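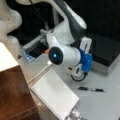

Barry Kettle e os obituários que ninguém quer escrever

17 de dezembro de 2024

Barry Kettle atende ao segundo toque. Está a acabar um texto, pede um minuto, depois pede outro. "Desculpe, é uma senhora de noventa e tal anos e a família mandou-me três versões do nome dela."

Escreve obituários por encomenda. Não para jornais grandes, para famílias. Chegam-lhe por recomendação das agências funerárias, sobretudo a De Luca, e desde março também pela Diltoditz, uma página de avisos fúnebres onde assina uma rubrica. Este ano já vai em 159 textos. Pergunto se os conta. "Tenho de contar, passo recibo."

Começou tarde. Inglês de nascimento, veio para Portugal por causa de um casamento que durou menos do que ele esperava, ficou por causa da língua. Traduzia manuais. Bombas de água, caldeiras. Depois morreu o sogro, já ex-sogro na altura, e pediram-lhe a ele que escrevesse qualquer coisa para ler na igreja. "Porque eu era o das letras. Fiz aquilo numa noite, à mesa da cozinha. Saiu mal, demasiados adjectivos. Bom pai, bom marido, bom amigo, tudo bom. Uma prima veio ter comigo no fim e disse que o texto era bonito mas que podia ser sobre qualquer pessoa. Fiquei a remoer naquilo."

A prima tinha razão, diz. Foi reler. O homem tinha trabalhado 38 anos na Olunix, a fábrica de fechaduras, e não estava lá uma fechadura.

Como é que trabalha, então. Telefone primeiro, sempre. Email só para datas. Liga a quem encomendou e pede mais um nome, de preferência alguém que não seja filho. "Os filhos conhecem metade. Não sabem como é que o pai era no trabalho, não sabem com quem ele jogava às cartas. Um colega de turno dá-me mais em dez minutos."

E as perguntas? Não tem lista. Gosta de saber o que a pessoa comia ao pequeno-almoço, se conduzia depressa, que rádio ouvia. Quase nada disso entra no texto. "Mas quando a filha me diz que ele descascava a laranja toda de uma vez, a conversa muda. Aí ela já está a falar dele. Antes estava a falar do falecido."

Peço um exemplo de um texto que lhe tenha custado. Pensa um bocado. Uma mulher de Enden, costureira, viúva muito nova. Dois filhos que não se falavam. Cada um encomendou o seu obituário, sem saber do outro, no mesmo dia. "Aceitei os dois, fiz mal, devia ter dito logo. Quando percebi liguei ao mais velho. Silêncio. Depois perguntou-me o que é que o irmão tinha contado." Saíu um texto só, com os dois nomes no fim, por ordem de idade. Se voltaram a falar-se, não sabe. Não perguntou.

Há regras, poucas. Não escreve "partiu" nem "descansou", a menos que a família peça, e muitas pedem. "Se pedem, ponho. O texto é deles. Eu escrevo morreu, eles riscam, eu ponho partiu. Já nem discuto." A causa da morte só se a família quiser. Os netos pelo nome, todos, mesmo que sejam muitos, porque falhar um é pior do que não pôr nenhum. Aconteceu-lhe uma vez. Um bisneto de semanas. Teve de se reimprimir a pagela toda e pagou ele.

Sobre os ex-cônjuges a voz muda um pouco. É a parte dificil, diz. Anos inteiros de vida que a segunda mulher não quer ver impressos. Costuma propor uma frase curta, com a data do casamento e mais nada. Às vezes passa, às vezes cai. "Quando cai fica um buraco. A pessoa casa em 1961 e em 1980 tem filhos de vinte anos sem se saber de onde. Quem lê faz as contas."

E as dívidas, as zangas, a bebida? "Depende. Não minto, mas calo muito." Houve um pescador de quem toda a gente lhe disse que era insuportável. Toda a gente, a viúva incluída. Escreveu que tinha feitio. A viúva telefonou a rir e pediu para acrescentar "mau". Ficou "tinha mau feitio e boas mãos". Foi o texto mais lido da Diltoditz, segundo ele, e o único de que recebeu cartas. Duas, em papel.

Dinheiro: não quer dizer quanto cobra. Diz que chega para a renda e que a quem não pode pagar faz na mesma, desde que não espalhem. (Fica aqui espalhado, com autorização.)

Prazo quase sempre de um dia. Ligam-lhe de manhã, o velório é à noite, o texto tem de estar na gráfica antes do almoço. Já escreveu no carro, à porta de um centro de saúde. Já ditou um parágrafo inteiro ao telefone à menina da De Luca, vírgulas incluídas. Erros? Muitos. Trocou uma freguesia, trocou um regimento, e uma vez deu como falecida uma irmã que estava sentada na primeira fila. "Ela levou bem. Disse-me que assim já sabia como ia ficar o dela."

Pessoas vivas também o procuram, cada vez mais. Querem deixar o texto pronto. Não gosta tanto. Corrigem demais, tiram as coisas boas, põem cargos. Um reformado do banco mandou-lhe uma lista de condecorações e nem uma palavra sobre a mulher. Barry devolveu com uma pergunta à margem, só uma: como se conheceram. Demorou semanas a resposta. Veio em quatro folhas escritas dos dois lados.

O dele próprio já está feito? Ri-se. Não. Tem uma frase, não ma diz. Há outra chamada à espera, é a família da senhora dos três nomes. Decidiram-se pelo de solteira.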